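Is the Old Bridge at Celley Really That Old?

Last updated 8/29/20

If you walk down to the river in Celley, you will find a long stone bridge and a sign. The sign says the bridge was built in 1114. Most visitors read it, say "wow" and take a photo. Before you say "wow," let's ask a few questions.

First, the bridge itself. It crosses the Heltine River and joins Celley to the village of Warrier on the other bank. It has 18 arches. An arch is a curved shape made of stones that lean on one another. Each stone wants to fall down, but its neighbors are in the way, so the whole curve stays up. Arches are very good at holding heavy things. People who built in stone used them all over the place, which means an arch doesn't tell you how old a bridge is.

So where does 1114 come from?

The story goes that a monk wrote down that year in a book, next to the words "the crossing at Celley." That sounds like proof. But what is a crossing? It could be a bridge. It could be a ferry boat. It could also be a ford, a shallow place where you can wade over and get your socks soaked. The monk didn't say which. Somebody much later decided he meant the bridge, and somebody else painted it on a sign.

Do the stones know the answer?

A little. Go down the path on the Warrier side and look up at the underside of the arches. The ones near the bank are narrow and rough. The ones in the middle are wider, and their stones are cut very neatly, all to the same size. That makes it look as if there were 2 different groups of builders, working at different times with different tools. Floods knock old bridges down, and people patch them up again. If most of the stones have been changed, is it still the same bridge? Grown-ups argue over this one too. You can pick a side.

What about the giant?

You may hear that a giant called Grallum carried the stones here in his apron and dropped some on the way, and that's why there are boulders in the field. Many old bridges have a giant or a devil in their story. It's a fun story. The boulders in the field were most likely left by ice, a very long time before anybody needed a bridge. Also, why would a giant want one? He could just step over.

Is it the longest, then?

The postcards say it is "the longest old stone bridge in the valley." Read that slowly. Only in the valley? How old is "old"? When a record comes with so many extra words, somebody may have kept adding them until it came true – check what else is in the valley before you believe it.
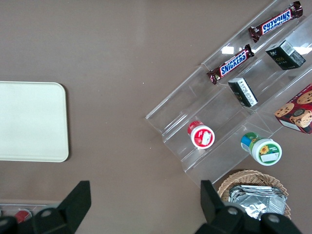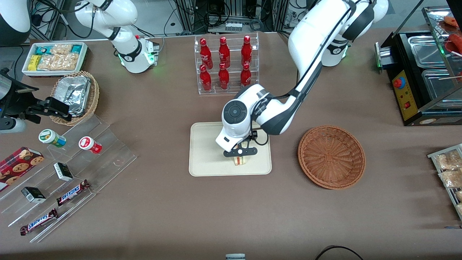

How could we find out for sure?

Stone bridges often stand on wooden posts pushed deep into the mud. Wood has rings inside, one for each year the tree grew, and experts can match the pattern of rings to a calendar. If a post from under the bridge were tested, we might learn when the tree was cut down. Even then we would only know about that one post. It might have been left over from something older.

For now, here is what I would put on the sign: "There has been some way to cross here for a very long time. Parts of this bridge are old. We are still not sure how old." It would sell fewer postcards, I suppose.

If you visit, stay off the wall along the top, and look for the small marks cut into the stones near the Warrier end. People will tell you they are the masons' secret signatures. Ask them how they know.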